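グリッパー2台目、買うか買わないか問題

火曜の夜からずっと見積もりの表とにらめっこしてます。いやもう、数字を見すぎて目がしょぼしょぼ……。

前にも書いたとおり、うちの小さな作業部屋では手持ちグリッパーで「つかんで、動かして、置く」のデータをためています。で、手が足りない!わたしが使っているあいだ、Gertさんは横でお茶を飲んで待っているわけです(本人は楽しそうだけど)。だったらもう1台あればいいじゃない、というのが今回の話の始まり。

候補は2つ。Pitardの完成品と、Bradcombeの組み立てキットです。キットは本体が838ユーロ。お、いいじゃん、と思ったんですよ最初は。ところがカメラの固定具が別売り、替えの指先も別売り、送料は国際便。Pitardのほうは全部込みで1801ユーロ。倍以上なんだけど、箱から出したらその日に使えるらしい。この「その日に使える」に弱いんです、わたし。前のキットを組んだとき、ネジ1本をなくして週末がまるまる飛んだので。

Kagiso Khumaloさんに相談したら、「本体の値段より、指先を年に何組使うかを先に数えなさい」と言われました。うっ、正論。そこで部屋の引き出しをひっくり返して、使い終わった指先を数えてみたら13組。え、そんなに?欠けたの、すり減ったの、穴のところから割れたの、いろいろ出てきました。これをメーカーの純正品で買い続けたら、それだけで予算が溶けます。

というわけで、表に「消耗品」の欄をちゃんと作りました。指先、テープ、台に敷く白い板、線を引き直すための鉛筆まで(鉛筆は家から持っていけばいいか)。つかむ対象の小物はスーパーで買ってくる缶や瓶で十分なので、食費にこっそり混ぜようとしたら、Gertさんに「それは分けて書いて」と止められました。はい、分けます。

あと迷っているのがソフトの保守契約。Tsengの記録ソフトは1ライセンスで2台までつなげるので、ここは追加ゼロ。ありがたい!逆にNimauの保管サービスは容量で料金が上がっていくから、2台で同時にためはじめたら月の払いがじわじわ増えるはず。機械を買うときって、どうしても機械の値段ばかり見ちゃうんですけど、あとから毎月来るやつのほうが怖いですね……。

今のところ気持ちは6対4でキット寄り。浮いた分を指先と固定具に回して、組み立てはGertさんにお願いする(まだ言ってない)。ただ、Pitardの貸し出し機を5月に1週間試せるという話もあって、それを触ってから決めてもいいかなあ。触ったら絶対ほしくなるのは自分でわかってるんですけどね!

もし両方使ったことがある人がいたら、コメントで教えてください。とくに知りたいのは指先のもち具合と、長く握っていて手首が痛くならないかどうか。わたしは夕方になると右の手首がきついので、重さの数字だけじゃわからない部分が気になってます。返事は遅めですが全部読みます。 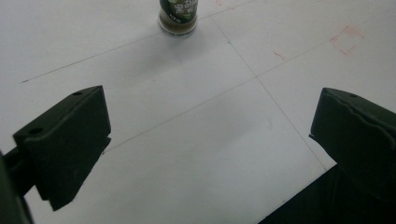
それと、替えの指先を自分で印刷している人がいたら、材料は何を使っているかもぜひ。うちはまだ外に頼んでいて、その見積もりの返事待ちです。届いたら表に足して、次の記事に載せますね。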